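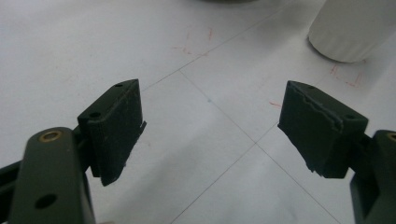

Pale tiled floor, Leckie site, May.

Nanbridge Household Repairs Fund
Progress report no. 4, prepared for Lutz Engelhardt
10 June 2020

Spending is on plan. I am less sure about the results, and I would ask you to read the May numbers with some care.

The Dutness office logged 1,130 calls from tenants asking for small repairs. That figure has been passed around as proof of demand. It counts every call, including people ringing back to ask why no one had come. I asked for a count of separate households and was told the phone log can't produce one. Until it can, I won't use the total in anything we publish.

Repairs marked complete: 63. The contractor, Trandutmont, says all of these were checked. I have seen signed sheets for most of them, but a signature at the door tells us the worker showed up. It doesn't tell us the tap stopped dripping. I went back to 7 of the addresses myself. At 4 the tenants were happy. At the others the same fault had come back, and one tenant had paid a neighbor to fix it.

Leckie is behind. The reason given is late delivery of parts, which was also the reason given in the last report. I have asked for the order dates and have not received them.

The new booking system is supposed to cut waiting times by up to half. I can't find where that claim came from, and we have no record of waiting times before it started, so there is nothing to compare it with. I would hold the second payment for it.

Still needed from Trandutmont: order dates for Leckie, the missing sheets, and a name for whoever signs off repeat visits.

Irja Partanen
Grants monitoring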